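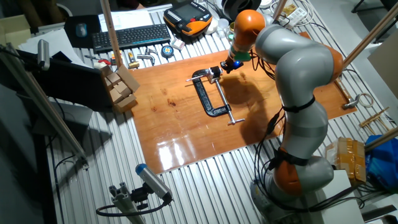
The arm over the C-clamp, my favourite of the lot.

Print this entry | E-mail this entry

Wed 17 January

Sixty! We set out this morning hoping for forty good demonstrations and we came away with 60, and I'm still buzzing as I write this on the train back to Andton with my shoes off and a cheese roll on my knee.

I should put down what the job is before I forget how the day went. The arm has to find the C-clamp on the board, come down over it, take hold and lift it clear. I show it how, over and over, and every go gets saved for the learning side. Ylva has asked for 2000 by the end of the project, across all the tools, and until today that number made me want to lie down.

In December I was doing it all by hand, one palm on the wrist and the other on the elbow, pushing the thing about like a heavy door. I did like that. You feel where it wants to go, and the orange joints are just the right size to get hold of. But I was always in the way of my own cameras, and Ylva kept finding my sleeve in the recordings. So today was the first full day with the remote handle, standing well back from the table, and oh, it's lovely. You move and it moves! There's a tiny delay which bothered me for the first ten minutes and then went clean out of my head.

The clamp is a pig of a shape, mind. The screw and the sliding handle stick out at one end, so if you pick the wrong spot the whole thing wants to swing round. Benedito thought we should go for the frame every time. I wanted to go nearer the screw. We did a batch of each and argued over lunch (his were better, I have told him so, he was unbearable until three o'clock).

The shine on the board worries me a bit. The varnish throws the lights straight back, and the arm puts a big shadow over the right-hand side. Esben says leave it, the workshop at Asthorpe will be just as bad and the model may as well get used to it. Marius would like a matt cloth. I'm with Esben for now.

Number 508 in the log was the one I'll remember. I came down slightly crooked, saw it, stopped, turned the wrist a touch and carried on, all without thinking. Ylva played it back twice and said to keep it, she wants more with a correction in the middle. So my wobbles are useful!

Tomorrow the wrenches, if Marius has sorted the log names. Must ring Zoi about the Eide visit. Need new batteries for the foot switch as well, and milk.

Search this diary Enter keywords Go

Contact | Copyright Batunwood Diaries | Back to top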